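Unit 4: Sorting Small Items at a Shared Table

Reading for this unit: Prenska course packet, sections 4.1 and 4.2. Bring the packet to the practical.

4.1 What the unit covers

Unit 3 dealt with shelves and drawers. This unit moves to the table, where most sorting is done in the Hamari building. Two things get graded: how the table is laid out before sorting starts, and how it is left when sorting ends. Speed is not graded in this unit. It comes back in Unit 6.

A sorting table has one job at a time. Bags, drinks, phones and packets stay off it. If you need to write something down, write it on a clipboard and keep the clipboard in your hand or on a chair.

4.2 Terms

Loose item: anything on the table that has not been put in its container yet.

Container: a basket, tray or box that items go into. In the practical you will use one container per table unless the task sheet says otherwise.

Clear zone: the part of the table between the container and the nearest edge. Loose items start out here.

Stray: a loose item that ends up outside the clear zone, on the floor, or under the container. Strays go back to the clear zone before they are sorted.

4.3 Round tables

A round table has no corners to line things up with, and people tend to push the container into the middle. Don't do this. Put it toward the back, on the side of your weaker hand, and leave the middle open. Small dark items show up well on a white top, so on those tables you can leave more space between them. On a dark top, keep them closer together and check the surface with your palm when you finish.
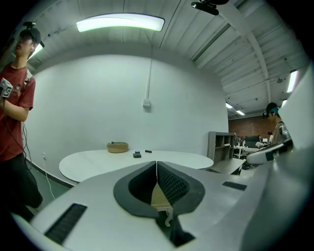
Text and photo: Marchuk, course notes
6 June 2018

The woven basket is toward the back left of the white table, and the small black pieces are spread over the middle. A right-handed sorter would start with this layout. The flat block is nearest, so take it first and then work back to the smaller ones.

4.4 Working with other people in the room

Agree on who is at the table before anyone picks anything up. One person sorts. Everyone else stands back far enough that the sorter can walk the whole way round. Anything held in the hand stays in the hand - do not park it on the tabletop, even for a moment. Watch for cords that run along the wall or the floor and pick a side of the table that keeps you clear of them.

4.5 Practical

Work in groups of 2. The Flilance kit for each group is in the cupboard by the door.

a. Wipe the table and let it dry.
b. Place the container.
c. Set out the loose items in the clear zone, none of them touching.
d. Sort, one item at a time, nearest first.
e. Check the floor and lift the container to look for strays.
f. Swap roles and repeat.

Hand in one task sheet per group with both names on it. The practical is worth 100 points, split evenly between the layout and the finish.

Late sheets go in the Unit 4 folder. The next practical with this kit is in November.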